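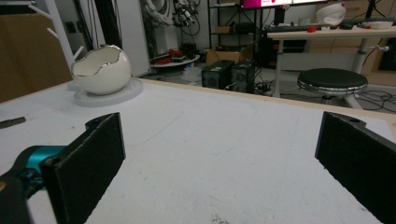 White tabletop with a few scuffs and lines.

Cuadros Art Room: Wednesday Safety Walk-Through, February
Checked by Signe Tangen, with comments for all the teachers and helpers who share the room

1. Doors and walkways clear: OK
Thank you to the evening printmakers for finally moving the drying rack off the back door, it makes such a difference!

2. Paper cutter locked, blade guard on: FIX
The guard is on but the latch is stiff, and I had to lean on it quite a bit (more than a ten-year-old could, I think). Wenche Nordin has offered to oil it before the family class.

3. Craft knives counted back in: OK
15 out, 15 in. Lovely.

4. Solvents and fixatives in the metal cabinet: FIX
2 cans of spray fixative were sitting on the windowsill behind the plants. They are put away now, but please do have a look around before you lock up, even when you're tired and the bus is coming.

5. Kiln room fan: OK
Still noisy, still pulling air.

6. First aid box: RESTOCK
Low on small bandages and out of eye wash.

7. Sink and floor mats: OK
One corner curls up a little. I've taped it down for now and will bring a new mat from home if I can find where I put it.

Open items go to Wenche by Wednesday at noon.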